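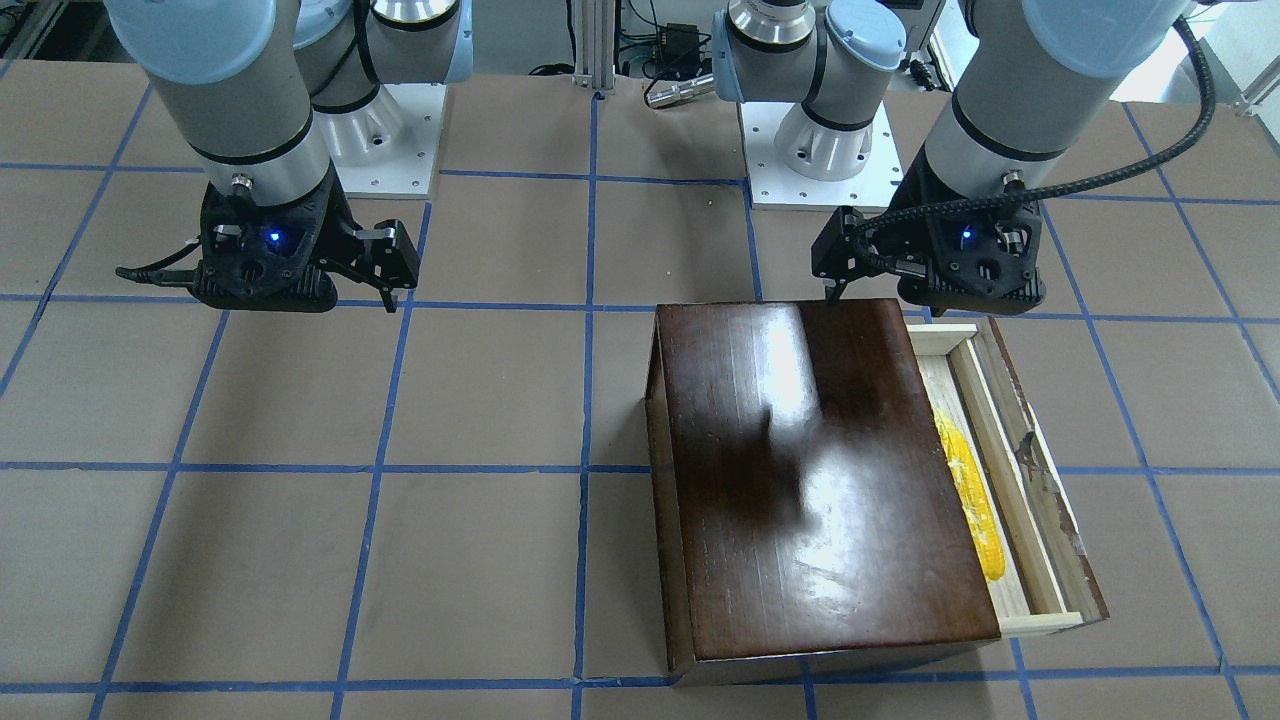 Ticket 1602: side drawer sticks when closing, varnished box with flat lid

Product: Dandine box, dark brown finish, one drawer on the right-hand side
Site: Hulme
Raised by: Milagros Lumbao
Priority: low
Status: open, awaiting part

Reported fault
Drawer opens without trouble. On closing it binds before it is home and has to be pushed hard at the front. Fault present with the drawer empty and with the yellow corn cob in it. Lid is not affected.

Log

09:14 Ticket received. Asked whether the box had been moved or stored somewhere damp. Reply: moved in March from the Stultilwood store, kept upright, no known damp.

09:40 Asked for the drawer to be taken out and both runners wiped with a dry cloth. Some sawdust came off the lower runner. Drawer refitted. No change.

10:25 Asked for measurements. Drawer width is 101 mm at the front and 101 mm at the back, so the drawer is square. Opening is 101 mm at the rear, which leaves no clearance. Drawing gives 102 mm throughout.

10:50 Candle wax applied to the runners and the outer faces of the drawer sides. Closing is easier but it still catches over the last 14 mm. Do not use oil — the drawer is bare plywood and will soak it up.

11:30 Checked against ticket 87, same complaint on an earlier box. Cause there was the inner guide strip fitted proud. Fix was a thinner strip.

11:45 Replacement strip ordered from Skedaseo. User advised not to sand the drawer sides in the meantime.

Also noted
Scuffs on the lower half of the lid. Finish only, to be polished when the strip is fitted. Not part of this fault.

Next action
Fit strip, re-measure the rear opening, close drawer ten times empty and ten times with the cob in. Close ticket if no binding.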